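Lab diary – the gripper budget
2020-08-22

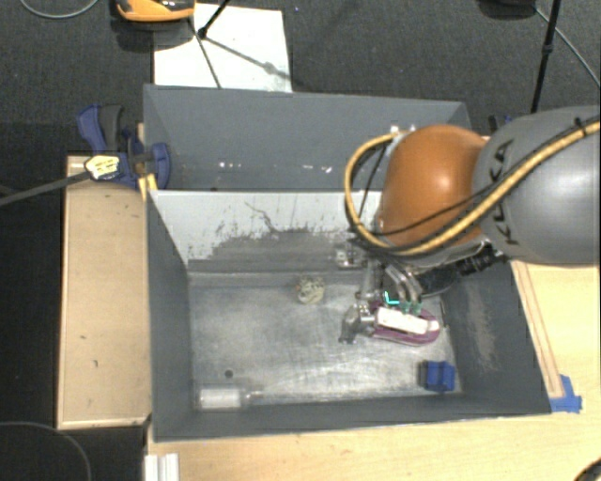
Valis Orakzai
Lab technician, Broltevcombe bin picking project

Saturday, and I came in anyway, with coffee and the equipment spreadsheet. I wanted the list done while the place was quiet, and it mostly is!

The big line is fingers. We have 2,870 dollars left for the rest of the year and I would happily put most of it into spare fingers for the hand. I know that sounds dull next to a new sensor, but everything we want to do goes through those green fingertips. The purple oval thing with the long white panel on top is my favorite test object at the moment (smooth, rounded, nowhere obvious to grab) and I love watching the hand get in around it. The beige round one is next on my list, then the little blue block, then the clear bottle, which I'm saving because see-through things scare me a bit.

Wurley quoted a set of fingertips with up to 40 days for delivery. That would put us into the fall, so the order has to go in this week or I'll be sulking in October. I asked for two sets. Maybe I should have asked for three.

Then bins. Look at the walls of ours – scraped to bits along the back, scratches swirling across the middle of the floor. I have a soft spot for them, but the shiny patches bother me and I'd like to try a matte liner before buying anything new. A liner is cheap. Four new bins are not, and that was my plan back in June, so I've crossed it out and moved the money to fingers. Very pleased with myself about that one.

Clamps! I keep forgetting clamps. The blue and black one on the rim is great and I want more of the same, plus a proper roll of cable sleeve for the arm. Black cinches are fine but I'd like the thin cables and the yellow hose to run together more neatly around that orange joint.

Still open: whether the wooden tabletop stays. A metal one would eat half the money. I've put it under "next year" with a question mark, and a second question mark after lunch.

Need to email Wurley again about shipping, and measure the bin floor for the liner before I go home.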